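Hurodberg Robotics Club: Questions We Keep Getting
Updated 24/09/2024

Do I need to know how to code?

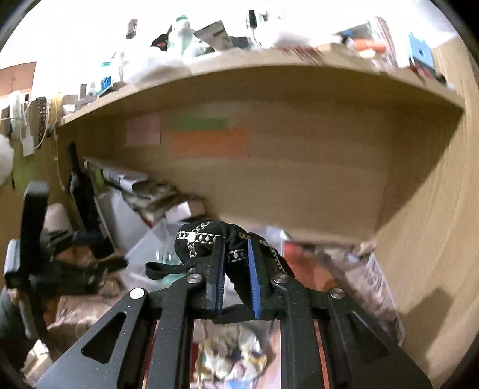

No. Half of last year's Stillance team had never written a line, and the code reads like it. You need two free evenings a week and some patience with small screws.

What is Stillance?
Our tidying project. You teach a gripper to pick things up by doing it yourself, over and over. The goal for October is 800 recorded grasps. We have 156.

Why so much cloth?
Blocks were going too well. Cloth folds differently every time and has no respect for your schedule.

Can I take a gripper home?
Yes, once Carola Schmieder has signed you out. Bring it back with all its bolts.

What does it cost?
89 dollars a semester, pizza not included. Pizza has never been included.

Is the Kettler team still recruiting?
Yes. Please stop asking the Nurkeo team, they only say no.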